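Home | Ask | Topics | Members | Log in

What counts as a ceasefire violation?

posted by lidus704

Reading up on world news for a class. Paper says both sides signed a truce in April and then 18 violations got logged the first night. So is the truce over or not?? Who decides

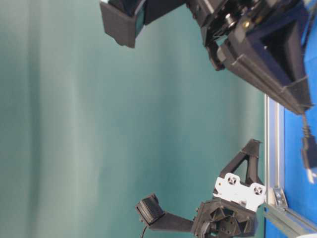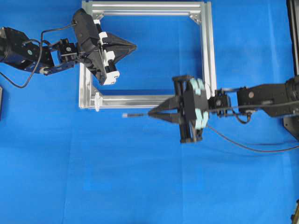 Teacher wants one page on it, i have maybe half. Also is a truce the same as an armistice, book uses both.

Makis Chatzigeorgiou

Not over. A violation gets reported, monitors write it up, both sides complain. It ends when one side says so or full fighting starts again. Truce is usually short, armistice is more formal, stops the war but isnt a peace treaty. Korea 1953 is the one to look up.

mustonen

depends who you ask lol

drirnitz_2231

Check if the deal names monitors. Some dont, then each side keeps its own count and teh numbers never match. Put that in your page, easy paragraph.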